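Forum > Montage und Handhabung > Kommissionierzelle, Umstellung der Schicht

palettenbieger
Bei uns im Werk Bach läuft seit März 2023 die Zelle von Brekska. Vorher waren wir 11 Leute am Sortierband, jetzt stehen 2 an der Zelle, der Rest ist in Wareneingang und Nacharbeit verteilt. Takt laut Angebot: 300 Teile pro Stunde. Real liegen wir darunter. Wie ist das bei euch geregelt, vor allem die Eingruppierung?

S. Bielecka
Bei Tosura gleiche Zelle, andere Greiferbacken. Die Eingruppierung wurde erst angepasst, nachdem der Betriebsrat die Störungsbehebung als eigene Tätigkeit hat beschreiben lassen. Vorher galt das als "Maschine beaufsichtigen".

randbedingung
Ist es doch auch. Wer quittiert und neu startet, programmiert nicht.

S. Bielecka
Widerspruch. Wir hatten im ersten Monat 33 Stopps mit Ursache Greifpose. Die hat der Bediener behoben, nicht der Integrator. Dazu muss man Anfahrwinkel und Backenöffnung verstehen.

palettenbieger
Deckt sich mit uns. Neue Teile fahren wir inzwischen zuerst in der Simulation an, mit einfachen Würfeln und Blöcken als Ersatzgeometrie. Das macht die Frühschicht selbst, Einweisung durch Ekkachai Jaidee von der Instandhaltung.

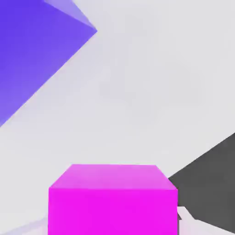

Fast 2 Stunden pro Teilefamilie gehen dafür drauf -- in der Schichtplanung stehen sie nicht. Die Kollegen aus der Nacharbeit fehlen dann hinten.

randbedingung
Dann ist das ein Planungsfehler und kein Argument für eine höhere Gruppe.

lerance_user
Beides. Bei Lerance steht die Simulationszeit seit Juni als eigene Position im Plan. Über die Gruppe wird weiter verhandelt.

palettenbieger
Könntest du die Formulierung der Position hier einstellen? Gern ohne Firmenbezug.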